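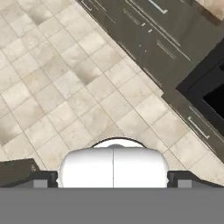

Pale tiles, dark gray cabinets

24 Dec 2019

Quick one before everybody gets here. Still in the apron. Pie is in, phone is at 12 percent, so this will be messy.

Wanted to write about moving house with a sourdough starter and two kids and no plan, and then I thought no, do the bread. The bread is why anyone reads this anyway. So – the Christmas loaf. My grandmother's, more or less. She was from Durska and she never wrote a thing down, just said "until it feels right" and slapped the dough. Thanks Grandma.

I've made it every year since I left home and I've messed it up most of them. Too dry in the Climbridge apartment (that oven ran hot, I'm sure of it). Raw in the middle the year my brother timed it. Last year I forgot the salt completly and we ate it with salted butter and no one said a word until May, when my aunt brought it up at a graduation party. In front of people.

This year I did a test loaf first. Should have done that ages ago. 900 grams of flour, the plain bread kind, nothing fancy. Milk, warm. 2 eggs. Butter, a lot. Orange peel – the real stuff, not the neon cubes. Raisins soaked overnight in tea. Grandma used plum brandy but the kids eat this so tea it is.

Kneaded by hand. My old mixer died in the fall, the Skuris one, made a noise like a spoon in a garbage disposal and that was the end of it. Lautaro Bravo from my old job keeps telling me to get a Kawaguchi. Have you seen the price? 445 dollars. For stirring. I have arms.

Test loaf verdict: good. Really good. A bit flat on one side where I shoved it up against the edge of the pan. Braid came apart at one end too, same as every year. I start tight and get bored halfway. If you have a trick for the ends please leave a comment, tucking them under doesn't work for me.

The cold rise is the big change. Dough goes in the fridge overnight, covered, bottom shelf, and you shape it in the morning. Way easier to braid when it's cold. Also means I slept. The only hard part was finding room in there with the ham and all the drinks and whatever my sister dropped off in foil, which I haven't opened yet. Could be potatoes.

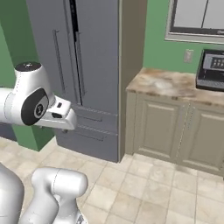
What I'd do different

More salt than you think. I know, I know, but after last year I'm jumpy.

Less egg wash. It pooled in the braid and scrambled a little. Tasted fine, looked weird.

Take the raisins off the top before it bakes, the ones poking out burn and go bitter. Push them back in or eat them.

And write it down!! I have it on an index card now, in pen, taped inside the cupboard door. My daughter read it and asked what "until it feels right" means. So I guess I left that part in.

Ok timer. Doorbell too, I think. Full recipe with proper amounts after the holidays if I can read my own writting. Merry Christmas all, save me a slice of whatever you're making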